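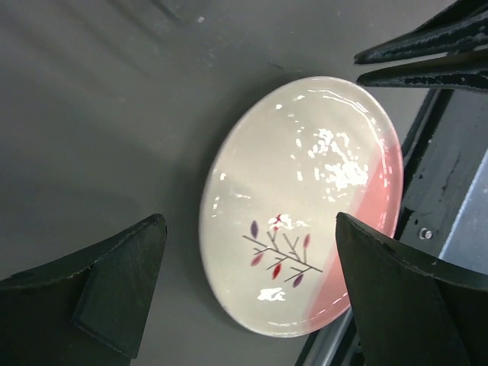 Room 328, Tableware and Glaze, Restier evening program
Notes for week 15 (last one before the break)
M. Sandhu

Read before class if you can. If not, bring it along and we go through it together. Bring a pencil, a soft cloth, one plate or bowl from home. Chipped is fine.

1. Leftover from last week

We ran out of time on rims. Short version: the rim does three jobs. Stiffens the plate, keeps sauce in, gives your thumb somewhere to go. A raised rim with a thin edge looks light but chips first. A rolled edge lasts longer and stacks worse. Look at your own plate and decide which kind it is, write it on the sheet.

Also the foot ring. Turn the plate over. Bare clay there or glazed? If bare, run a finger round it. A rough foot scratches the plate under it in the stack, you will see gray rings on the lower one after a year or so.

2. Gloss vs. matte

Gloss glaze = smooth glassy surface. Light bounces off in one direction, so you get hard white spots from the ceiling lights. Matte = tiny bumps, light scatters, no spots.

What this means for painted ware:
- Highlights move when you move. Paint does not. Tilt the plate before you decide a white patch is part of the design.
- Highlights eat small details. A little red dab can vanish completely under a glare spot. Tilt again.
- Gloss is easier to wash, shows fork marks less than matte. (Madhu Sandhu's old handout says the opposite about fork marks. I got that wrong, cross it out.)

3. Where the decoration sits

Classic European layout is a matching border all the way round, maybe a bunch of flowers dead center. Other way to do it: off-center. One branch low down on the plate, one sweep of color up one side, rest left creamy and plain. The plain part does alot of the work.

Branch motifs, things to check when you copy one:
- main stem first, thin, one diagonal, don't fuss
- side twigs go both ways, up and down
- leaves almond shaped, pointed, one or two strokes each
- vary the direction. If all the leaves hang the same way it looks like wallpaper
- two leaf colors is plenty. Dusky purple with deep red works on a warm white. On a cold white the purple goes dead

Color wedges: widest in the middle, thin at the ends, soft on the inside. Salmon pink is forgiving. Strong blue is not. We tried the Mandwood underglaze in June and the edge came out hard on every single tile, so water it down more than the label says.

4. Drying and storing

Boring but half of all chips happen here, so, ten minutes on it.

Plates on edge in the rack, one per slot, all facing the same way. Don't double up the slots. Bowls go at an angle, open side down, so water runs off and doesn't sit in the foot.
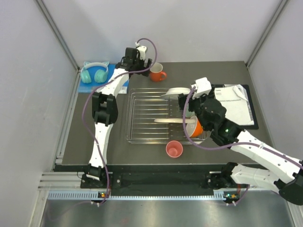
Mugs: upside down drains faster, but lift them off a flat surface or they trap steam. Never hang a mug with a mended handle, I don't care what glue it was.

Wire racks are fine as long as the coating is whole. Bare wire leaves gray marks on light glaze. They come off with baking soda paste and patience, no scouring pads.

Stacking dry plates: paper towel between painted ones. Put the bigger ones at the botom. Cupboard shelf, no more than you can lift with one hand.

5. Sheet for next time

Do 2 out of the 4:
a) Draw your plate from straight above, then at a steep angle. The circle turns into an ellipse. Check the widest point.
b) Mark every highlight on the drawing with a cross. Turn the plate a quarter turn, mark again in another color.
c) Design a one-branch decoration, max two leaf colors, nothing in the middle.
d) Compare the Grernora and Tjoa sample tiles (box by the sink). Which white is warmer? Say how you can tell.

Hand in 21 December 2018, in the tray by the door. Late ones go to the pile after the break.

Kiln is off until we are back. Take your test pieces home or label them, name AND group.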